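Dark soy vs. regular soy - does it matter for braising?
Kustitdale Home Cooks > Pantry Talk

mushroomdad, 2025-03-27
Every braise recipe I own wants two kinds of soy sauce. My wife says it's a racket. I've made the same pork shoulder 19 times with one kind and we're all still alive. 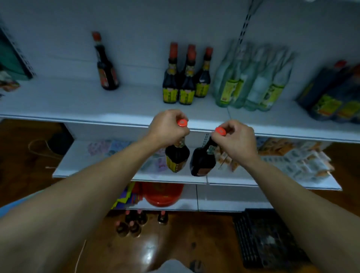

So before I give up more cabinet space, has anyone cooked it both ways and tasted a difference? Or do we all just nod along?

pickle_lag
Color, mostly. Dark is thicker and a little sweeter. Leave it out and your pork comes out beige, tastes fine, and looks like a cafeteria in November.

Ostitz_Annie
Disagree with "mostly." There's a molasses thing going on in the dark that you'd miss. Try a teaspoon on plain rice, then come back and apologize.

pickle_lag
I tried it on rice. I tasted salt and regret.

Ostitz_Annie
A teaspoon, I said. Not a ladle.

brothgoblin
I use regular plus a spoon of brown sugar. Been doing it since I lived in Rirnstead, where the only grocery had one shelf for "foreign" and half of it was taco shells.

mushroomdad
Brown sugar I have. How long are you all braising? Mine goes 40 minutes and then people start hovering.

Ostitz_Annie
40 minutes for shoulder?? That might be your problem - forget the soy. Two and a half hours, lid on, low.

pickle_lag
For once I'm with Annie.

mushroomdad
OK, so I've been serving my family erasers. Starting one at noon Saturday.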